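2022-02-16
By Leidy Puma

Music Journalism and Publicity, Unit 4
The album campaign and the press: embargoes, exclusives and the news item

4.1 Scope

Unit 3 dealt with the interview. Unit 4 deals with the material that surrounds an album release and reaches the public through the press: the announcement, the exclusive, the premiere, the review and the short news item that reports any of these. The working case is the campaign for Hivov's second album, handled by the label Sondix and covered first by the magazine Virnance. Sena Kyei, who ran press for the campaign, has let the course use the schedule and the mailings. Students should have read both before the seminar.

Terms set in capitals are those used in the assessment. Use them in the sense given below. Trade usage varies, particularly for PREMIERE, and a loose use will be marked down.

4.2 Terms

ANNOUNCEMENT. The first public statement that a record exists, with at least a title or a release date. A teaser carrying neither is not an announcement.

EMBARGO. A time before which supplied material may not be published. An embargo is an agreement between two parties. It binds a publication only once the publication has accepted it, and a line at the top of an unsolicited email does not amount to acceptance. In practice most desks honour such a line, and a desk that breaks it can expect to drop off the list.

EXCLUSIVE. Access given to one publication. The access may be to a person, to a recording or to a piece of information. The scope should be written down: what is covered, in which territory, for how long.

PREMIERE. A form of exclusive in which the publication hosts or embeds a recording before general release. The window is commonly measured in hours.

LONG LEAD and SHORT LEAD. Print monthlies need finished copy well before the issue is on sale; daily and online titles do not. A long-lead interview is therefore conducted when the record may still be unfinished, and the questions have to allow for that.

PICK-UP. A report by a second publication of something first published elsewhere. Pick-up is usually short and must credit the source.

4.3 The order of a campaign

The order below is the one Sondix followed. Other labels combine or drop stages.

a) Long-lead interview, under embargo to the on-sale date.
b) Announcement, with first single.
c) Cover story published. Embargo lifts.
d) Pick-up.
e) Premiere of second single.
f) Review copies sent, under a second embargo.
g) Release. Reviews published from midnight.

Stage c depends on stage b. If the cover story goes on sale before the announcement, the magazine in effect makes the announcement, and the label loses control of the wording. Kyei's schedule leaves a gap of 7 days between b and c. She describes the gap as the minimum she would accept with a print title, given that subscribers' copies often arrive before the on-sale date.

Stage f is the weak point. The review mailing for Hivov went to 179 addresses, each with a separately marked stream. The marking identifies the account from which a leaked file came. It does not prevent the leak and it does not establish who was using the account.

4.4 The exclusive as a transaction

Treat an exclusive as an exchange and list what passes in each direction. In the Virnance agreement the magazine received two interview sessions, one studio visit, one day of photography and first use of the pictures. The label received the cover, a guaranteed length of 2745 words for the main feature and the date of publication. It did not receive copy approval. Virnance does not give copy approval and states so in its commissioning terms.

Three points follow for the writer.

First, the guaranteed length is a promise made by the editor, and it is made before the interview takes place. A dull interview will still have to fill the space. Writers deal with this by speaking to secondary sources: producer, engineer, former bandmates, promoter. These conversations should be arranged before the main interview. A lead picked up from an engineer is of more use before the second session than after it.

Second, the absence of copy approval does not rule out fact checking with the label. Dates, spellings, credits and running order should all be checked. Quotations may be checked for accuracy where the recording is unclear. A quotation should not be sent for comment on whether the speaker is happy with it.

Third, first use of the pictures is not ownership of the pictures. Rights stay with the photographer unless assigned. A pick-up that lifts the cover image without a licence is relying on an exception for reporting, and the exception is narrower than most news desks assume. Refer to the handout for Unit 2 on credit lines.

4.5 Personal disclosure in the interview

Cover stories are sold on disclosure. An artist may speak in the interview about identity, health, family or a relationship. The writer has to settle the status of the material at the time it is given.

On the record: may be quoted with the name attached.
Unattributable: may be used without the name. In a profile of one person this category is almost useless, as the reader will know who spoke.
Off the record: may not be used.

Status is agreed before the statement, not after it. Where an artist asks afterwards for a remark to be withdrawn, the writer is not bound, but should take the request to the editor together with the reason given. Inexperienced interviewees should be told the rule at the start. Remarks about third parties need a separate check, because the third party has agreed to nothing.

The description an artist uses of himself, herself or themselves should be kept in the artist's own word. Do not swap it for a near synonym to avoid repetition. Where the word appears in a headline it should also appear in the body, in a full quotation, with enough of the question for the reader to see what was asked.

4.6 The pick-up item

The pick-up is the form most new entrants will write first and most often. It looks simple and is done badly. The minimum content is:

- who, and what they have said or released
- where it was first published, named in the first two sentences
- one quotation, exact, of moderate length
- the date of the record or tour to which it relates
- a link to the source

Length should be in proportion to what is new. For the Hivov cover story, the longest pick-up collected by the press office reproduced most of the interview and added one sentence of its own. That is copying, whatever credit is given. The shortest ran to 62 words and contained everything in the list. It is the better piece of work.

Common faults:

Inflated verbs. Artists in pick-ups "open up", "get candid", "hit back" and "break their silence". Use "said" unless the verb adds a fact. A person who gave an interview in the previous month has not broken a silence.

Borrowed description. Phrases from the press release pass into the item unmarked. If an adjective came from the label it belongs in quotation marks or in the bin.

Lost conditional. "Would like to tour" becomes "will tour". Check the modal verb in every sentence against the source.

Compressed quotation. Two answers given in separate parts of the interview are run together. Mark the break, or choose one of them.

Wrong ordinal. Debut, second and "major label debut" are confused. Mixtapes, EPs and self-released records cause most of the errors. State the count on the basis the artist uses and, if that basis is disputed, say which records are included.

4.7 The dateline

A dateline gives the place and the date or month of the report. It was once needed to show how old the news was when it reached the printer. Music titles have mostly given it up. Agencies and label press offices keep it, and students will meet it in archive work. The place is where the information was gathered, or, in a release, where the issuing office is. It should not be used to suggest that a writer was present at an event followed by telephone or stream.

Set the place first, then a comma, then the date or month. The text begins on the next line.

4.8 Seminar preparation

Read the Hivov schedule against the order in 4.3 and mark each date on which material was in the hands of someone outside the label. Draft an embargo line for stage f in no more than two sentences. Write one pick-up item from the Virnance cover story, without using any adjective found in the press release. Bring two printed copies.

The Sondix tour notice at the end of this handout is to be cut to a single paragraph in class. No advance work on it is required. 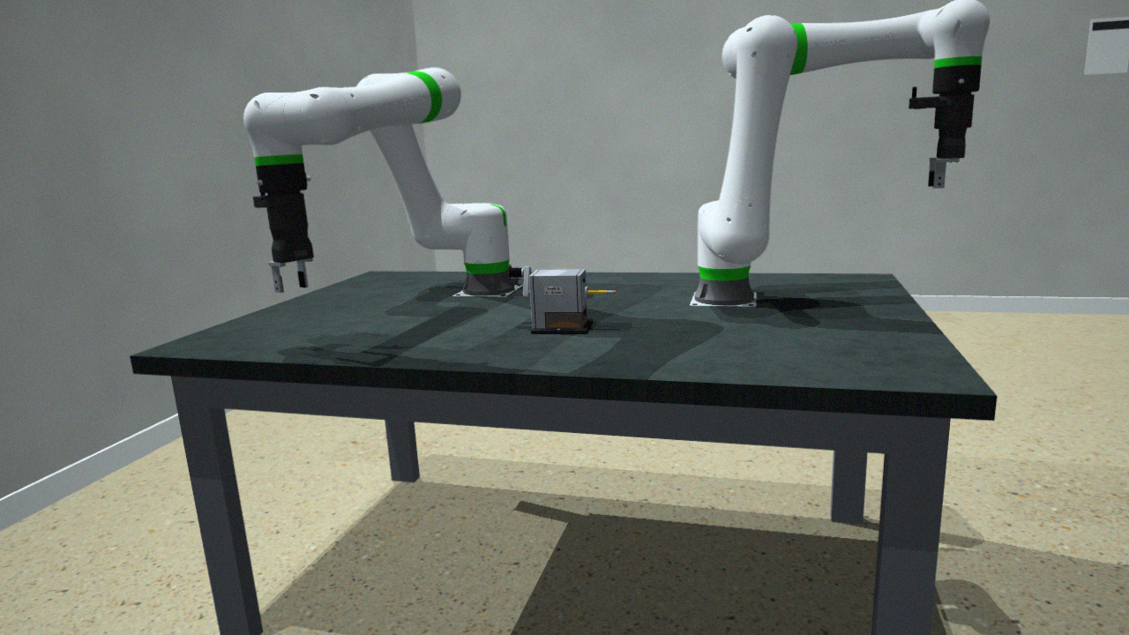 Cordeiro, July

Sondix confirms that Hivov will play a first headline tour in support of the second album. Venues and on-sale times will be issued by the promoter. Requests for interviews should go to Sena Kyei at the press office and should give the title, the territory, the deadline and the intended length. Live photography is limited to the opening songs of the set, without flash, and passes are issued by name. Recordings supplied with this notice are for review only and may not be hosted or embedded before release.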